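Home | Forums | New Posts | Search | Members | Log In

Forum > Records and Tapes > Children's and Story Records

Thread: Luvcombe story LPs, two different pressings?

Print this page | E-mail this thread

tapehiss_mo wrote:
I picked up a copy of The Clesness Lighthouse on the Luvcombe label last week for $7. The catalog number on the sleeve is 1289, but the number stamped in the run-out is 304. The record plays fine and it's the right story. Does anyone know if this is a later pressing or if somebody swapped the disc at some point? The booklet is missing, so I can't check against that.

groovewidow replied:
It's a later pressing. Luvcombe changed plants and the new plant used its own numbers in the run-out. The sleeves were already printed, so they kept 1289 on the front. I have both. The later one has a paler label and the songs on side two are in a different order.

Dell_in_Dayton replied:
I don't agree with that. 304 is the cassette number. I have the cassette and it's printed right on the spine. I think they used one master for both and the number carried over to the record. That would make it the same age as the tape, and the tape came out the same year as the first LP.

groovewidow replied:
The cassette I've seen has no number on the spine at all. Could yours be the Buno reissue? Buno bought up a lot of the Luvcombe titles and put them in those plastic snap cases.
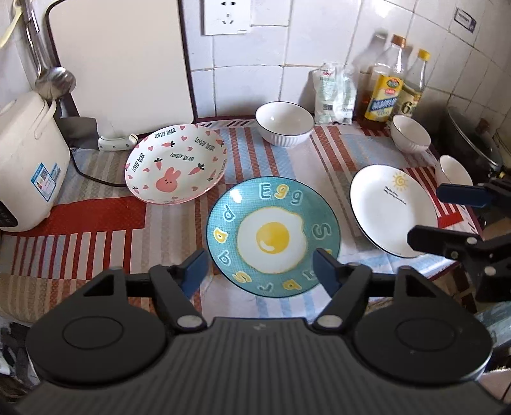 Vol. 7, No. 26

Dell_in_Dayton replied:
Mine is in a cardboard slipcase, so no, it isn't the Buno one. I'll look at it again tonight. It does say Luvcombe on the front and there's no Buno name anywhere that I remember.

tapehiss_mo wrote:
My label is pale green. Side two starts with the foghorn song and ends with the rowing song. Which one does that match?

groovewidow replied:
That's the later one. On the first pressing the rowing song comes first and the foghorn song is in the middle. The narration is the same on both. The only other change is that the Ní Bhriain harp piece at the end of side one fades out early on the later copy.

plainsleeve replied:
I had this as a kid and the harp piece never faded early. My label was green too. I wouldn't call it pale, but it was green. So either there are three versions or the label color doesn't tell you much. These labels fade if they're kept near a window.

groovewidow replied:
Could be. I only know the two I own.

Dell_in_Dayton replied:
Checked the tape. The number is on the slipcase, not on the cassette itself, and it is 304. Song order is foghorn first, same as the green label record. I still say it came from the tape master.

tapehiss_mo wrote:
Thanks, all. I'm keeping it either way. If anyone has a spare booklet, even one with crayon in it, send me a message. I'd also take a scan of the page with the song words.

plainsleeve replied:
I may have the booklet in a box at my sister's place. I won't be over there until April, but I'll look.

Contact Us | Copyright Children's and Story Records Forum | Back to Top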